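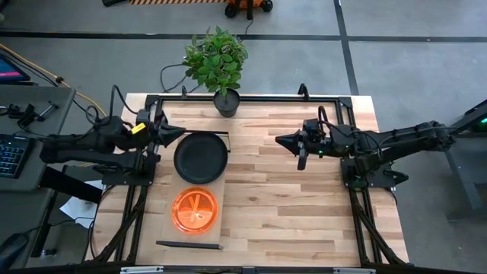

Two robot arms mounted at a maple-toned tabletop, with a black round pan.

How to Speak at a School Board Meeting
By Danish Tanoli
Updated 26/06/2026

Most school boards set aside time for public comment, and most of that time goes unused. If your district is changing something you care about, such as bus routes, class sizes or a course that may be dropped, you can sign up and speak. These steps follow the rules in the Kalside district, where I have spoken several times. Other districts work much the same way, but check yours.

Step 1. Find the agenda
The agenda is posted on the district website before each meeting. Look for the item number and the words "action" or "discussion." An action item will be voted on that night. A discussion item will come back later, so you have more time to bring people with you.
Open the attachments too. The packet for the Dramness Elementary boundary change ran to 44 pages, and the map everyone wanted was near the back.

Step 2. Sign up
Kalside uses an online form that closes at noon on the day of the meeting. You can also fill out a paper card at the door until the meeting is called to order. Write down the item number. If your topic isn't on the agenda, mark "general comment." General comment comes at the end and is limited to 30 minutes in total, so sign up early.

Step 3. Write it out
You get four minutes. Read your draft aloud with a timer and cut until you finish with a little time left. An order that works:
Your name and the school your family attends
The item number and what you want the board to do
One thing you have seen or dealt with yourself
Your request again, in the same words
Leave out student names and complaints about a particular teacher. Those go to the principal or the district office, and the chair will stop you if you raise them at the podium.

Step 4. Bring copies
The board has five members. Bring a copy for each of them and one for the clerk. Hand the stack to the clerk before you speak – don't walk up to the board table.

Step 5. Speak
Come forward when the chair calls your name. Address the board, not the audience. Members usually won't answer questions during comment, and that doesn't mean they weren't listening. If the bell rings, finish your sentence and sit down.

Step 6. Follow up
Email the board the next morning with your written comment attached. If you asked for information, repeat the request and ask who will reply. When the Satti Road bus stop came up, the answer I needed came from the transportation office a week after the meeting.

The board takes a break in July. Regular meetings start again in August in the Illine Middle School library.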